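Notebook, adhesives bench, July

Continuing the wood glue open-time work. Yesterday's pages cover mixing and storage, so only the changes are noted.

Stock is planed beech strip from the Windari batch, cut to 7 cm lengths and left in the conditioning cabinet overnight. Faces were sanded with 400 grit on the block and wiped dry. No solvent wipe this time. The last set had a faint haze on the bonded faces after the solvent, and I could not rule it out as the cause of the low readings at the long open times.

Glues are the Naltia white and the Uveo white, both from unopened bottles. The Naltia is thinner and levels by itself. The Uveo holds ridges from the spreader, so the film is uneven unless it gets a second pass. I gave both of them two passes to keep the handling equal.

Procedure: spread on one face only, start the timer at the end of the second pass, close at the set open time, clamp in the screw fixture to the same mark on the handle. Clamped overnight. Lap length as on the drawing taped inside the front cover.

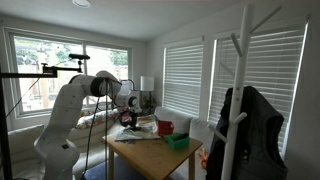
Minttu Leinonen
Materials technician, adhesives bench

Results, short open times. All Naltia joints closed within 5 minutes failed in the wood. Same for Uveo. Nothing to separate the two glues here and I will stop running these points. They use up stock and the fixture is tied up overnight for each set.

Results, long open times. Naltia starts to go at 6 minutes. The broken faces show glue on the spread side and a patchy transfer on the dry side, mostly missing toward the ends of the lap where the film is thinnest. Uveo at the same time still failed in the wood. At 7 minutes Uveo has begun to do the same thing, but the missing areas run in stripes that follow the spreader ridges. The valleys skin over first and the ridges still wet the other face. So the figure for Uveo depends on the spreader as much as on the glue, and should not be quoted without saying which spreader was used.

One Uveo joint thrown out. It slid in the fixture when the screw was tightened and the lap was visibly short on removal. Marked X on the end grain and kept in the tray in case anyone wants to look at it. Do not average it in.

Humidity: the chart recorder pen had run dry again and there is no trace for the afternoon. I read the dial by hand at the start and the end and wrote both values on the sheet. They agree, but a dip in between would not show. Replacement pens are in the drawer under the balance.

Prasert Sitthichai read this over and asks whether spreading both faces would move the Naltia limit. It probably would. The Nechyporuk drawing specifies one face, so the main series stays as it is, and double spread goes on a separate sheet if there is stock left.

To do
Cut more beech, same board if possible.
Notched spreader against flat spreader, Uveo only, long times only.
New pen in recorder before starting.
Scrape the fixture jaws. Dried squeeze-out on the left one is lifting the strip.

Next set goes in the clamps at 4 p.m.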